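Bundivero stacking and sorting blocks: our go after 2 months

I wasn't in the market for more blocks. We already own a tub of plastic ones that lives under the couch and comes out mostly at vacuuming time. But my youngest had got right into sorting things (cutlery, socks, my good pegs) and a mum at playgroup wouldn't stop raving about Bundivero, so I cashed in my Bakker loyalty points. You need 2,000 of them for the starter set and I'd been sitting on 2,962 for ages, which left me enough for a tea towel. Living large!

First up, the size. They're chunkier than I expected from the website, and I mean that as a good thing. My three-year-old can pick one up properly without that pincer-grip frustration you get with the teeny ones, and the big kid, who's nearly seven and reckons she's past blocks, has been quietly pinching them to be furniture for her plastic horses. The star is the clear favourite. It's been a birthday cake, a sheriff's badge and, for one long wet afternoon, a hat.

The colours are strong, proper kid colours, and I was glad of that after years of everything in the toy aisle being beige or "oat". They've kept their colour too. I wipe ours down with a damp cloth and a drop of dish soap and that's been plenty. Don't soak them, the leaflet is pretty firm on that. 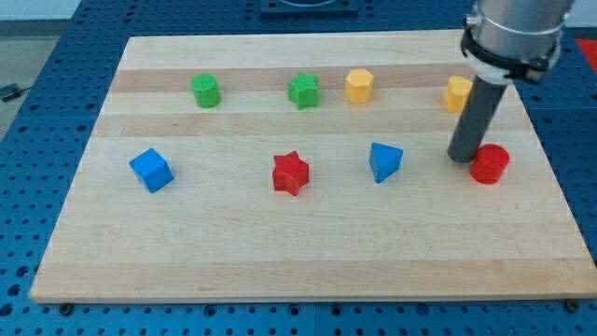 Green star and cylinder, with the yellow-orange hexagon nearby.

Now, how they get played with. The leaflet has a stack of activity ideas and I'll be straight with you, we've done maybe a quarter. Sorting by colour went down a treat. Sorting by shape took longer to catch on, and there was a fair bit of arguing over which pile things belonged in. The best game by far is one we made up at home: I put a few under a tea towel (the Bakker one, it's earning its keep), they have a feel and guess the shape before pulling it out. It's kept them going right through dinner prep more than once, and anyone with kids knows what that's worth at 5 pm.

For building, they're only okay. The cylinder stacks nicely on its end and the hexagon makes a decent base, but you're not getting a castle out of this lot. If your kid is a serious tower builder I'd look at the Eltora planks. We borrowed a set from the toy library over the January holidays and they were brilliant for height, though dull as dishwater for anything else.

My gripes. The drawstring bag they come in is rubbish. The cord pulled out of ours in the first week and I've since moved everything into an old ice cream container. I also think they're on the dear side if you're paying cash, and the add-on packs are cheeky for what you get. And they're loud! We've got floorboards, and a block dropped from high chair height sounds like the roof's coming in. A play mat sorts that out, mostly.

One more thing, they slide around a lot on a shiny table. We've started using an old chopping board, which gives the kids a bit of a "work area" and makes packing up quicker, as you just carry the whole lot over and tip it in.

Would I buy them again? Yep, and I've put a second set aside for my nephew's birthday, on the proviso that his parents have carpet. I'd give them four stars out of five, with the missing one going to that bag. If Bundivero ever swap it for a decent tin I'll come back and bump it up.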